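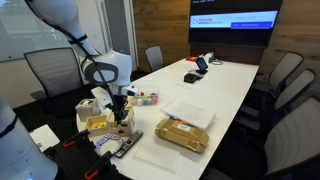

Combien de temps laisser macérer le Lill avant de le sentir pour de bon ?

Seize jours à l'obscurité, flacon plein et bouché, puis une première touche sur mouillette et une seconde sur peau le lendemain. En dessous, l'alcool couvre la tête et on corrige des défauts qui partent tout seuls.

Cahier d'atelier, octobre, 9 h 40

Reprise du Lill, version 4. Rappel de la demande de Sesard : une eau de parfum florale, poudrée, portable en hiver, sans vanille appuyée. La version 3 était trop sucrée en fond, Khoa l'avait noté dès la première heure et je suis du même avis après l'avoir portée deux jours de suite.

Changements entre la 3 et la 4 :
- éthylvanilline supprimée, il reste seulement la trace apportée par la base Usum
- ionone bêta remontée, alpha inchangée
- absolue d'iris toujours en dilution à 1 %, même lot
- bergamote remplacée par un mélange bergamote sans furocoumarines et petitgrain
- muscs : galaxolide baissé, ambrettolide à la place

Concentré pesé ce matin, 53 g au total. La balance dérivait un peu au démarrage, je l'ai laissée chauffer et j'ai refait la tare avant l'iris. La pesée de l'ambrettolide est à 2,324 g, la feuille demandait 2,3. Je garde la valeur réelle dans la formule, ne pas arrondir en recopiant.

Odeur du concentré brut : petitgrain très vert, presque trop, puis violette. L'iris ne se sent pas encore. Rien de sucré, ce qui était le but. Le fond est difficile à lire à ce stade.

11 h 15

Mouillettes des versions 3 et 4 côte à côte, codées par Đạt, sentie à l'aveugle par Khoa et moi.

Khoa : préfère la 4 au départ, trouve la 3 plus ronde après vingt minutes. Dit que la 4 « a un trou » entre la violette et les muscs.
Moi : d'accord pour le trou. Je le place vers quinze minutes. On passe d'un cœur violette-rose assez net à quelque chose de propre et plat.

Pistes pour combler, par ordre d'essai :
1. héliotropine à très faible dose (attention au retour du sucré)
2. un peu de santal, celui qu'on a pris pour Ludeo, il est crémeux sans être lacté
3. méthyl ionone en plus, mais la violette est déjà haute

Je commence par le santal. Đạt pense que l'héliotropine suffirait et qu'on perdra la poudre avec le bois. On fera les deux, 4a santal, 4b héliotropine, sur la même base, pour comparer à âge égal.

14 h 30

4a et 4b pesées et mises en alcool à 96°, dilution à 16 % les deux. Étiquettes faites tout de suite cette fois. Flacons au placard du bas, côté gauche, derrière les essais Ludeo.

Petite remarque sur la solubilité : léger trouble dans la 4b après agitation, disparu en dix minutes. À vérifier après passage au froid. Si ça revient, filtrer avant de sentir, et noter le papier utilisé.

Stock : il reste peu d'absolue d'iris, de quoi faire deux essais de cette taille. Commande à passer avant la prochaine série. Demander au fournisseur si c'est encore le même lot, sinon il faudra recaler toute la pyramide. Le petitgrain est ouvert depuis le printemps, il sent encore bien mais je le trouve un peu plus sec qu'au début. Comparer avec un flacon neuf.

16 h 50

Mouillettes de ce matin ressenties. La 3 est restée vanillée, lourde. La 4 a bien tenu, plus que je ne pensais : muscs et reste de violette, et l'iris sort enfin, assez carotte. Khoa le trouve beau comme ça. Pour moi il manque un peu de chaleur dessous, ce que le santal devrait donner.

Sur peau (mon poignet gauche, version 4 diluée de ce midi, donc non macérée) : le petitgrain part en cinq minutes, la rose est presque absente. À refaire sur la peau de Đạt, chez lui les ioniques durent mieux.

À faire :
- sortir 4a et 4b à la fin de la macération, codage par quelqu'un d'autre que moi
- test au froid de la 4b
- envoyer à Sesard la feuille IFRA mise à jour, la bergamote a changé
- commander l'iris
- recopier la formule de la 4 au propre avec les poids réels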